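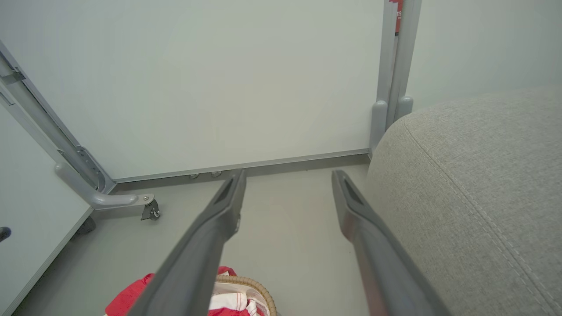 The gap beside the gray seat cushion, wall side

Small-space living > Sofas and seating

Wall gap next to the sofa: fill it or leave it?

bernice_f wrote:
Hello everyone, I've been reading this board for months and finally made an account, so please be gentle with me! We moved into a smaller apartment in May and the living room is a funny shape. The only spot for the sofa leaves a narrow gap between the seat and the wall, and everything I own is slowly migrating into it. Pens, hair clips, my son's library card (we paid to replace that, naturally, and found the old one the same evening). My sister says push the sofa tight against the wall and be done with it. My husband says leave it for the air. I'd love to hear what other people do, and whether those long foam fillers are any good.

kojo_appiah wrote:
Welcome, Bernice! I'm with your husband. Our last place had an outside wall that got damp every winter, and the sofa we had jammed up against it came away with a musty back that never did wash out. Leave yourself a hand's width and run the vacuum hose down there when you do the rugs.

Cecilia A. wrote:
I'm going to disagree with Kojo, kindly, because a damp wall is a damp wall and wants fixing whatever you put in front of it. If Bernice's is an inside wall, she can push that sofa up as snug as she likes. I've had mine tight to the wall through two sets of slipcovers and one very large dog and the back is as clean as the front. The only mark is a scuff on the paint at arm height, and a bit of felt on the frame would have saved me that.

elikem.ankrah wrote:
Bought the Stallier foam filler last year, the long one. It cost me 40 and I wanted so badly to like it. It holds fine until somebody flops down at that end, and then it creeps up and pokes out like a loaf of bread. My mother sewed a cover for it out of an old curtain, and now it lives under the back door as a draft stopper, where I must say it's excellent.

kojo_appiah wrote:
Fair point about fixing the wall, Cecilia, but renters can't always get that done! I asked for a whole year.

Cecilia A. wrote:
True, and I'm sorry, I do forget that. I've been in this house so long I talk like everyone has a drill and permission.

senyo wrote:
How about a shelf? I cut a plank to sit in the gap level with the arm, stood it on 3 legs from a broken stool, and painted it the same color as the wall. It holds a lamp, my tea and usually a newspaper I mean to finish. Things still fall down now and then, but much less, and I gained a side table out of it. Measure at both ends before you cut, though. My room isn't square and I wasted a good piece of wood finding that out.

bernice_f wrote:
Oh, Senyo, I love this! It's an inside wall, by the way, I should have said so at the start. I think my sister would approve of a shelf, and my husband gets to keep his air. Did you fix the plank to anything, or does it just stand there?

senyo wrote:
It just stands there. There's a strip of rubber matting under each leg so it won't walk across the floor.

Cecilia A. wrote:
I still say push it back and save the wood, but I'd like to see the shelf when it's up.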